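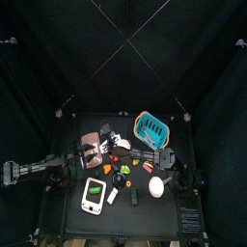 The two-arm bench in its black surround, with the toy kitchen pieces out on the table.

The two-arm build at the Flerkness shared workshop has moved on a good deal since the January issue. Both arms now run from one controller, and the table has its black fabric walls on all sides, held to a light frame. Before the fabric went up, the overhead lights were throwing off the colour matching every afternoon.

The job we have set ourselves is tidying. The arms are to pick toy food and small kitchen things off the table and put them in the turquoise basket. We bought 27 items to begin with, mostly from charity shops, and the box has grown. Flat things are the hardest. Lids and plates need one arm to tip them up and the other to take hold, and the timing between the two is still poor.

Of the last 301 practice picks, 149 went in without help. Most of the misses were with soft items, which squash and then roll out of the fingers. Putska, the control program we wrote last winter, now slows the gripper over the final stretch, and that has cut down the knocking over. 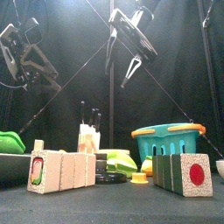
Jaiswal thinks we should leave the software alone for a month and fit softer fingertips first, as no amount of tuning will make hard plastic hold a plush cabbage. There is some support for that on the build list, and a set of rubber pads is on order.

Spending on the project stands at £4,000, with the arms taking up most of it. The bench is in use most evenings until nine. Please don't lean on the table while the arms are powered, and switch off at the wall when you leave.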